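Drying laundry indoors in a one-room apartment, everything smells damp by the second day

Home and Household > Laundry
Viewed 1158 times
Asked by Tumelo Pillay

Good evening to everyone. I have read many older threads on this site before I write, but most of them are from people with a balcony or a basement, and I have neither of the two.

We moved in May to an apartment in Brornitz. It is one room with a small kitchen corner and a bathroom without a window, 29 square meters in total. The building is from the sixties and it is warm enough, so I don't complain about that. There is no shared drying room, and the contract does not allow to hang anything outside the windows on the street side. All our windows are on the street side.

So we dry inside, on a folding rack which stands between the bed and the sitting corner. Shirts and thin things are fine. The thick things are the problem. Sweatshirts, bath towels, the blanket of my wife — they take two days, sometimes until the third morning, and by that time they have this smell. It is not strong. You notice it when you put the face in it, and then you notice it again when you wear it and become warm. If I wash again, the smell goes away, and after the drying it is back.

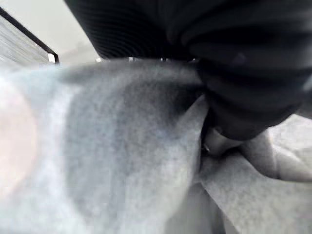
The machine is a front loader, it came with the apartment and I do not know its age. I wash at the warm setting for most things and I use the liquid detergent from the supermarket, one full cap for each load. I also tried with fabric softener for some weeks. It made a nice perfume on the first day and then the smell was the same with perfume on top.

What I have tried until now:

Opening the window all day. It works in summer but in the rainy months I think it brings more wet air inside. Also the heating bill.

Putting the rack in the bathroom with the fan on. The fan is weak, and it turns off with the light after ten minutes.

Hanging things over the doors. It leaves a line on the paint of the door.

Now I also worry for the furniture. The sitting corner is very near to the rack, there is no other way to arrange it. We bought the loveseat new and it was not cheap for us. Last week I thought the seat had also a little bit of the smell, but maybe at this point I am smelling it everywhere.
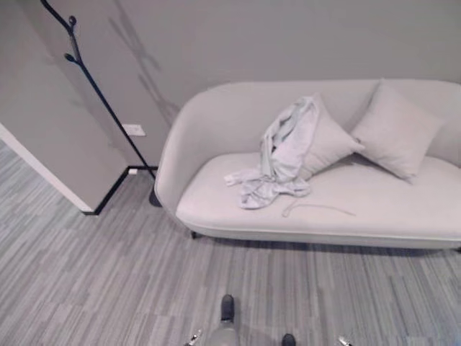
The loveseat with its two pillows

The wall in that part of the room is an outside wall. In the mornings the window has water at the bottom of the glass and I wipe it with a cloth. So far I did not find any black spots, I look behind the furniture every Monday when I vacuum.

My questions are these. Is it the drying that makes the smell, or is it the washing? Does it make sense to buy a dehumidifier for such a small place, or is it enough a normal fan? And is there some order or some way of hanging which makes the thick things faster? We can spend some money but we don't have a place for a tumble dryer, I already measured.

Thank you for your patience with my English.

Fuentealba
Member, 824 posts

Hello Tumelo, your English is very good, and it is not my first language too, so we will understand each other well.

I lived for many years in a place a little smaller than yours with two children, and I had exactly this smell. I will answer your first question first: it is both. The smell comes from bacteria which stay in the fabric after the wash and which become active again when the fabric is wet for a long time. If you only fix the drying, it takes longer for the smell to appear but it can still appear. If you only fix the washing, then it comes back after some weeks. So you must do the two things together, at least one time, and after this it is easy to maintain.

About the washing. One full cap is too much for most loads. I know that the bottle says it, but look at the lines inside the cap, usually the full cap is for very dirty clothes and a big machine. The detergent that is not rinsed away stays in the thick fabrics and this is food for the smell. Stop also the softener completely. It puts a layer on the fibers, the towels absorb less, and the layer holds the odor. I would do this:

Clean the machine first. Empty, the hottest program, with a machine cleaner or with powder that contains oxygen bleach. Pull out the drawer and wash it in the sink with a brush. Then open the rubber of the door and wipe inside the fold, where you will probably find something unpleasant. There is normally a small filter at the bottom front, behind a little cover. Put a flat tray and an old cloth under it before you open.

Then wash the towels one time hot, with powder and with no softener. If the label does not permit hot, soak them in warm water with oxygen bleach for some hours, when the label permits this. Sweatshirts I would turn inside out. They have the soft side inside and this is the side that touches the skin, so it should get the water.

After each wash leave the door of the machine open, and the drawer also. And don't let the clothes wait in the drum. I put the washing to finish at 7 in the morning when I was already awake, not during the night. 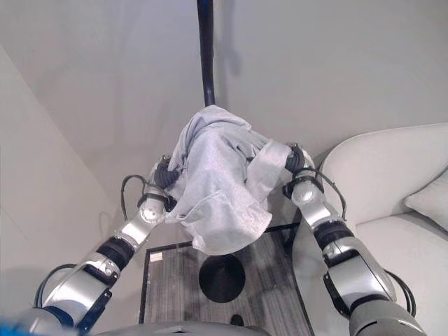
About the hanging. The most common mistake is to put a thick thing folded in the middle over one bar. The two halves touch and the middle stays wet. Give two bars to each towel, with one bar empty between them, so there is a kind of tunnel and the air goes through. For a hooded sweatshirt, hang it from the bottom hem with clips, so the hood falls down and opens. With a hanger the hood lies against the back and this is the last part to dry, always. Turn the pockets out. After half a day turn everything around, it takes two minutes and it changes a lot.

Also before hanging, run a second spin. Only the spin, at the highest speed that the fabric permits. You will be surprised how much water still comes. This was for me the biggest difference and it costs almost nothing.

And don't wash all the thick things on the same day! I know it is tempting to do one big washing day, but in one room the air can take only so much. I did towels on one day and then nothing thick for two days.

For the furniture I would not be too worried. Move the loveseat away from the outside wall by the width of a hand, so that air passes behind it. If the covers of the pillows have a zipper, look for the label inside and air the filling near the window on a dry day. Do not use those perfume sprays on the fabric, it is the same story as with the softener.

voron
Member

Buy a dehumidifier. I don't know why people try everything else first. Mine was cheaper than two months of going to the laundromat and it pulls the water out like crazy. Close the door, turn it on, done. You can't have a window open at the same time, otherwise you dry the whole street.

Zundmont
Member

I agree with most of what is above but I want to add some details about the machine, as voron is right but a little short.

There are two types. The one with a compressor works well in a normally heated room. The other type, with the drying material inside, is better for cold rooms, and it uses more electricity. Tumelo writes that the apartment is warm, so I would take the compressor type. For one room you don't need the largest model, and the large ones are loud. You sleep in the same room, so please look at the noise before you look at anything else. I run mine only in the day and I switch it off when I eat dinner, I can't stand it with the television.

Before you buy, get a small humidity meter. They are cheap. Put it on a shelf, not near the rack and not at the window, and write down the number in the morning and in the evening for a week. If it stays over 60 percent for most of the day, the dehumidifier makes sense. If it is lower and the clothes still need two days, then the problem is that the air does not move, and a fan is enough. A fan does not take any water away, it only moves the air along the fabric, but this is often what is missing. Point it along the rack from the side and a little bit from below. The low speed is fine.

In my case I use both. Thick cotton is ready in around 24 hours, before it was more like yours.

About the window: open it wide for five or ten minutes, two or three times in the day, and then close it completely. Turn off the heater during this time. A window which is a little bit open all day makes the wall around it cold, and the water goes exactly there. Even on a rainy day the cold air from outside normally has less water in it than your warm air with laundry, it is only when the weather is mild and wet that I would leave it closed.

For the bathroom fan, ask the owner of the apartment. Some of these fans have a timer inside that an electrician can set longer. First clean the grill, in my building they were full of dust and after cleaning it the fan pulled a sheet of toilet paper against the grill, which is the test that I was told to do.

Tumelo Pillay (original poster)

Thank you very much to all three. I looked in the rubber of the machine door and I prefer not to describe it. I have ordered the humidity meter and I already did the second spin yesterday, there was really a lot of water still.

One more thing to Fuentealba: the powder with oxygen bleach, can I use it also on a dark blue sweatshirt, or only on the light ones?

Fuentealba
Member, 824 posts

Normally yes, if it says for colors on the package. But test it first on the inside of the hem with a little dissolved powder, wait ten minutes and rinse. Do not use it on wool or silk. And dissolve it well, the dry grains can leave small pale points on dark cotton.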